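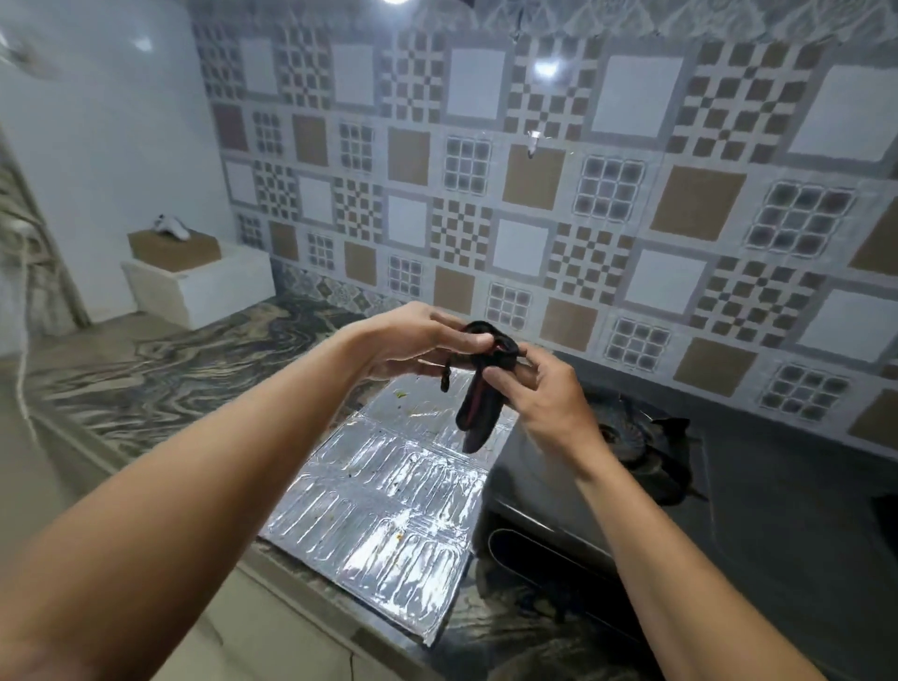 4.3 Lining and clearing the worktop beside the hob

The Levik counter liner is an embossed foil sheet for the area of worktop next to a gas hob. It catches crumbs and light splashes. It is not a heat shield and must not be placed on or under the pan supports.

1. Turn off all burners and wait 30 minutes.

2. Lift cloths, pouches and other fabric items clear of the liner by hand. Do not drag them - straps and drawstrings catch on the raised ridges and tear the foil.

3. Open any lined pouch at the mouth and check the lining for crumbs. Shake it out over the sink.

4. Wipe the liner with a damp cloth, working along the rows of ridges. Do not use scouring powder.

5. Inspect the front edge. Small tears may be folded under and pressed flat. If a tear reaches the first row of ridges, replace the sheet (part 119).

6. To fit a new sheet, dry the worktop, lay the foil with the ridges upwards and smooth it from the centre outwards.

Note: On granite, the liner is held by its own weight. Lifted corners can be secured with Droketti tabs, supplied in packs of 7. Do not use tabs on unsealed stone.

CAUTION: Keep fabric away from the burners at all times. Do not dry or store cloths on the hob.

For wall tiles behind the counter, see 4.4.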